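# What lives in the medicine box? (And why is everything inside another thing?)

Hello again! Last time I wrote about why socks go missing, and a reader called Dörte Albers wrote back to ask me something much better. She wanted to know why medicine and plasters come in so many boxes and bags. "I opened one thing," she wrote, "and there was another thing inside it, and then a leaflet as big as a map."

Good question, Dörte. I've been thinking about it all week, mostly while tidying.

First, a rule, and I mean it. **Medicine is a grown-up job.** You can help sort the plasters, you can read labels out loud, you can be the person who finds the scissors. But if it's a tablet, a tube, a bottle or anything you aren't sure of, a grown-up holds it and a grown-up opens it. Some medicines look an awful lot like sweets. They aren't sweets.

Right, on we go!

## Start with the cardboard

Think about a little cardboard carton, the sort that a tube of cream comes in. It's a very clever bit of folding. It begins life completely flat, like a cross-looking piece of paper with flaps. A machine in a factory squashes it open, tucks in one end, pops the tube inside and tucks in the other end. If you've got an empty one at home (toothpaste cartons are perfect), try undoing it very gently along the glued edge. You'll get the flat shape back, and you can draw round it to make your own.

The carton does three jobs at once. It stops the thing inside from getting squashed. It keeps the light out, and some medicines really don't like light. And it gives the makers somewhere to print all the words, which would never fit on a tube the size of your finger.

There's usually a date in those words too, called the **expiry date**. That's the last date the medicine should be used. When my friend Pichit Ongart sorts out his family's supplies he reads every single date aloud in a very serious newsreader voice, and his children shout "STAY!" or "GO!" after each one. I've stolen this idea and I recommend it.

## Then the plastic bag

Plastic bags are the opposite of cartons. A carton has a shape and keeps it. A bag has no shape at all until you put something in it, and then it has whatever shape that thing has. Scrunch one up and let go, and it'll slowly try to uncrumple itself, crackling away like a tiny bonfire.

See-through bags are useful for small bits and pieces, as you can peek in without tipping everything out. The not-so-good part is that they end up *everywhere*. You start with one bag and one carton and a nice clear table, and a minute later you've run out of hands.
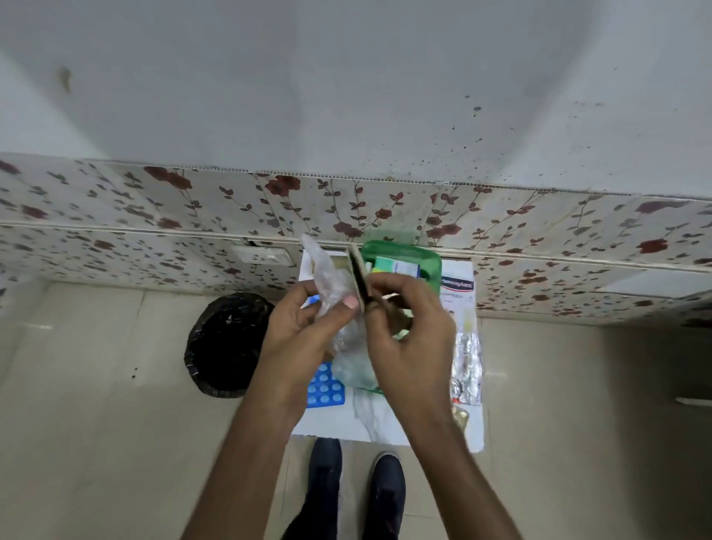
So what I do is get a tray. Any tray with a raised edge will do. A flat board is no good at all, as anything round will roll straight off it and under the cooker, where it will live for ever with the peas.

A tray is really just a fence for small things. It also means you can pick up the whole muddle and move it when somebody wants the table for tea. I like plastic ones for this job. They're light, and you can wipe them clean afterwards with a cloth and a bit of soapy water.

## Sorting, the fun bit

Ask your grown-up if you can help, wash your hands, and then make some groups. Mine are:

- **Things that go on the outside of you.** Plasters, bandages, cream for itchy bites.
- **Things that go on the inside of you.** Tablets and syrups. (Grown-up pile! No touching!)
- **Tools.** Tweezers, blunt scissors, the thermometer.
- **Rubbish.** Empty cartons, empty bags, and a leaflet from something we finished ages ago.

Keep the leaflets for anything you still have. I know they're enormous and they never, ever fold back up the way they came. But they say how much to take and who shouldn't take it, and that's no use to anyone in the bin.

Old medicine doesn't go in the bin either, or down the sink or the toilet. Your grown-up can take it to a pharmacy, where the people behind the counter know how to get rid of it safely.

## A word about plasters

Plasters are my favourite part of the whole box. Have a close look at one next time you need one (or next time somebody brave in your house needs one). In the middle is a soft pad, and that's the bit that sits on the cut. Either side of it there's sticky stuff. Over the sticky stuff go two little papery tabs, and over the whole lot goes a wrapper, sealed all the way round to keep germs out.

So count the layers with me. The pad's covered by the tabs, the tabs are inside the wrapper, the wrapper is inside the packet, and at our house the packet is inside a tin. That's what Dörte had noticed!

Every layer is there to keep the pad clean until the moment you need it. If a wrapper has already come open, don't save it for a real cut. Give it to a teddy. My niece's bear, Stoltham, is now mostly plaster.

## Putting it all back

Once you've sorted everything, the boxes that are still in use go back in their proper cartons, with the words facing out. Don't mix two medicines in one carton, even if there's loads of room and it looks neater! The words on the outside have to match the thing on the inside. That's the whole point of the words.

Then it all goes somewhere high up, cool and dry, preferably with a lock. Bathrooms seem like the right place, but they get steamy, and steam makes cardboard go floppy and can spoil tablets. We use the top shelf of a bedroom cupboard. I need a stool to reach it, and I'm quite tall.

Empty cartons can go in the recycling, squashed flat. Or keep one back and turn it into a garage for a small car, a bed for a small mouse, or a letterbox. I made a letterbox last Friday. So far I've had one letter, from my neighbour, asking if I could please move my bike.

If you've got a question about something in your house, send it in with a drawing. I'm doing zips next.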